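Week three of teaching the arms to fold shirts

I have now recorded 2,412 folds by hand, which is more laundry than I have done in the rest of my adult life. Most of them are usable. The first 300 or so I threw out last month, and I want to write down why before I forget.

The setup is the same as in my last post. Two follower arms sit inside the enclosure, and I sit at the desk next to it moving two leader arms. Whatever my hands do, the followers copy. Each fold gets saved as one episode. Later the episodes go into training, and if the training is any good the arms fold a shirt without me.

Why I threw out the first batch

I was folding too well. I had gotten quick at it, and I would drop a shirt, grab both shoulders and have it done in one clean pass. The policy trained on those episodes looked fine until a sleeve landed somewhere odd. Then it froze, or it folded the air next to the shirt. It had never seen me fix anything.

Gerasimos Spanos, who has been doing this longer than I have, looked at ten minutes of my recordings and told me to slow down and start from worse positions. So now I drop the shirt from higher up and leave it how it lands. If I miss a grab I keep recording and go back for it. If the shirt ends up badly bunched I spread it first, and the spreading is part of the episode.

It makes for longer episodes. It also makes for a sore right shoulder, so I raised my chair.

What a round looks like now

I work through a small pile and don't stop the session between shirts. A shirt comes out of the yellow tray, gets spread on the mat, gets folded, and goes to the upper right corner. Then the next one. I used to reset everything after each fold, and the arms learned to expect a clean mat every time.

Spreading is the slow part. Both grippers have to work close together near the top of the shirt, and with the leader arms you can't feel the cloth at all. You go by what you see. I have learned to watch the wrinkles -- if they start to pull into a straight line between the grippers, the cloth is tight enough and I should stop.

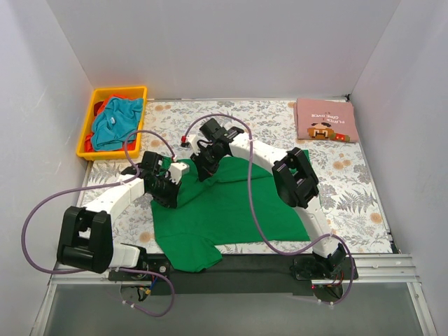 Things I changed this week

The mat. I had a plain one before and swapped it for the floral one. Pendo Makokha suggested it. Her thinking was that a busy background would be harder at first but would stop the model from leaning on a blank floor. I can't say yet if she is right. The first run with it was a little worse.

The shirts. I added a few with prints. I count a fold as good if it ends up as a flat rectangle, and I don't care which way up the print is.

The cables. I gave them more slack. One was tugging on the left arm at full reach, and I kept correcting for it without noticing, so the correction ended up in the data too.

The next training run starts tonight with 210 of the new episodes held back for checking. I also need to order another servo for the spare gripper, and find some long sleeves. I only own two shirts with long sleeves and one of them is wool.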